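Payload is the wrong number to shop by

Every ute ad I read leads with payload and towing. The tray itself gets a line near the bottom, usually a length and a width, and that is a pity, as the tray is the part most owners touch every day.

I spent most of October swapping between two dual cabs, the Jindetti and the Tretstead. On paper the Jindetti should walk it. It is rated to carry 1,063 kilos with the steel bar fitted – sorry, that was last year's brochure, and the new one doesn't give a figure with the bar on at all. That tells you how loosely these numbers get used.

What I can measure is the tray. The Jindetti's floor is 1,663 millimetres long and the Tretstead's is 1,769. The longer one should be handier, but its tie-down points sit high on the walls, so anything low and light slides from the cab to the tailgate at the first roundabout. The Jindetti has 6 points, all at floor level, and I used every one of them.

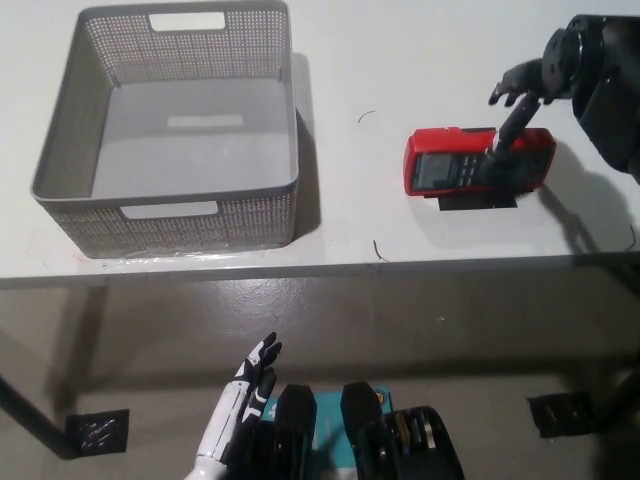
A grey plastic basket with handle openings at both ends.

Hendrik Ngubane runs a small fencing business out of Sundon and has owned utes for most of his working life. He told me he has never once loaded one to its limit. He does climb in and out of the tray all day, and he bought his current ute for the step in the rear bumper. Aurelia Kuster, who sells the things, says buyers ask her about towing first and then come back a month later to ask about liners.

A decent liner and a set of floor rails costs an extra $200 on the Jindetti. On the Tretstead you go to an aftermarket outfit such as Tahiri and wait. I would like to see both fitted as standard, even if it meant a smaller screen in the dash.

Some people do need the big payload, and they know who they are. Everyone else should take their own gear to the dealer, put it in the tray and drive around the block before signing anything.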